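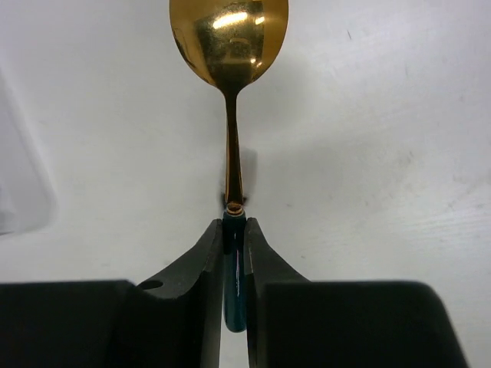

A gripper holds a gold-colored spoon by its handle at the Grurkton open day in Fokberg.

Grurkton opens table-setting line to visitors at Fokberg site

FOKBERG, 5 February 2019 – Grurkton, a developer of handling systems for the catering and hotel trades, has held its first public open day at its Fokberg site. Guests from hotel groups, banqueting firms and technical colleges watched robots sort cutlery and lay place settings under normal working conditions.

The demonstration centered on Pesier, the company's program for handling polished tableware. Spoons and other shiny items are difficult for automated systems because their curved surfaces reflect overhead lights and nearby objects, which makes their edges hard for a camera to find. Pesier directs the gripper to the handle and keeps the fingers away from the bowl, so that the polished part of the spoon is not touched between the sorting tray and the table.

During the open day the Fokberg team ran the line in 2 sessions, morning and afternoon. The robots attempted 2,905 picks in all, of which 2,703 were completed without help from an operator. The remaining attempts were logged and will be reviewed by the engineering team before the next software release.

"We decided early on that we would show our guests the full working day, including the picks that fail," said Ívar Lykkegaard, Managing Director of Grurkton. "Our customers run kitchens and banquet halls. They want to know what happens when a spoon is lying the wrong way up, and who has to step in. We were pleased to have those conversations at the machine."

Visitors were also invited to bring cutlery from their own dining rooms. Items with colored handles, slim necks and mirror finishes were tried at a separate bench, where staff explained how a new pattern is added to the system and how grip force is set for a glossy handle.

The catering supplier Babalola, which has worked with Grurkton on Pesier for 3 years, provided the tableware used on the main line. The two companies will begin a trial at Babalola's central wash and sorting facility in March. Results will be shared with open day guests on request.

Grurkton plans to hold a further open day at Fokberg later in the year. Hotels, caterers and colleges wishing to attend may register their interest with the visitor office. Places are limited and groups are asked to book in advance.

About Grurkton
Grurkton designs and installs handling systems for tableware, trays and glassware. The company is based in Fokberg.

Media contact
Press Office, Grurkton, Fokberg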